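Chapter 4
How a Town Council Sets Its Budget 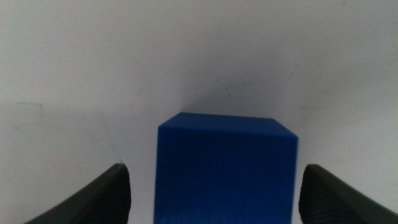 Jolavberg, November

The council chamber fills up slowly on a Tuesday evening. By seven o'clock the members have their papers in front of them, and the clerk, Daryna Nechyporuk, reads out the first item: the draft budget for the coming year. It will take up most of the meeting.

Jolavberg is a small municipality. Its council looks after local roads, street lighting, two parks, a library and the collection of household waste. Schools and hospitals are paid for by the region, and the council has no say over them. Students often find this surprising, as residents complain to the council about all of these things alike.

The draft was written by the finance officer, Deming Cao, after each department had sent in its requests. Added together, the requests came to more than the town expects to receive. This is normal. Departments ask for what they would like to have, and the finance officer has to bring the total down before the members see it.

One item causes a long argument. The roads department wants to resurface Petkov Street, which carries most of the traffic to the neighbouring town of Gokavby. Councillor Femi Adeleke supports the work. Councillor Hauwa Adeyemi would put it off for a year and keep the library open on Saturdays. A petition with 400 signatures has come in on the library, and she reads part of it aloud.

The mayor, Amândio Cunha, chairs the debate but votes only if the members are tied. In some towns the mayor is elected directly and can write the budget alone – we look at that system in Chapter 5. In Jolavberg the mayor is chosen by the members and has few powers of his own.

No decision is made that night. The draft goes back to Cao with questions, and the public may comment on it before the final vote.

This chapter follows the budget from the first requests to that vote. Section 4.1 explains where a council's money comes from. Section 4.2 deals with spending that the law requires and spending that members are free to choose.

Key terms: draft budget, grant, local tax, reserve, casting vote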